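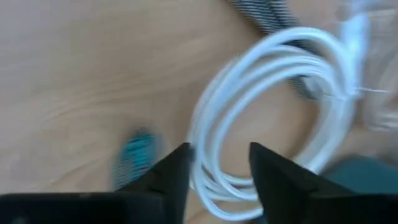 Chapter 2
Adhesives, Primers and the Surfaces They Grip

Every glued joint is a small contest between a liquid and a solid, and once you start noticing them you'll find them everywhere – under your floor tiles, behind the splashback, along the edge of the shower tray. Chapter 1 dealt with mortar and mechanical fixings. Now we get to the chemistry, and it's wonderful stuff!

Start with wetting. An adhesive has to spread into the tiny hollows of a surface before it can hold anything at all. Put a drop of water on a waxed board and it beads up; put one on bare sanded timber and it flattens and soaks away. The difference in behaviour comes down to surface energy, and it explains why polyethylene is such a stubborn material to glue while glass and clean steel are so obliging.
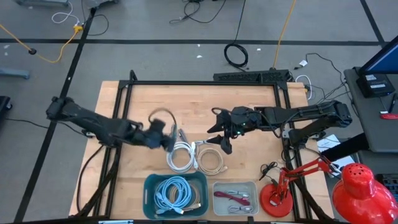 Radu Oprea would rather students began with preparation. Most of the failed bonds he was asked to look at in Zultville had a perfectly good adhesive in them, he says, spread over dust, old paint or a greasy thumbprint, and no label on the tub was ever going to fix that.

He has a point, and section 2.2 is devoted to cleaning, abrading and priming. Have a go at the scrape test there before you read the explanation (a scrap of painted fibreboard will do nicely).

After that we turn to curing. Some adhesives harden by losing water or solvent, some by drawing moisture from the air,

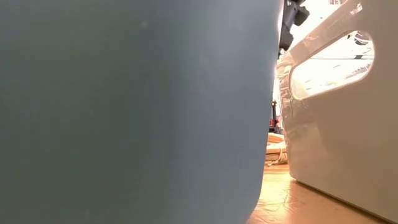
and some by a reaction between a resin and a hardener, which is where the two-part epoxies come in. Each has its own favourite conditions, and a cold garage in October suits very few of them.

Key terms: wetting, surface energy, primer, open time, cure, cohesive failure.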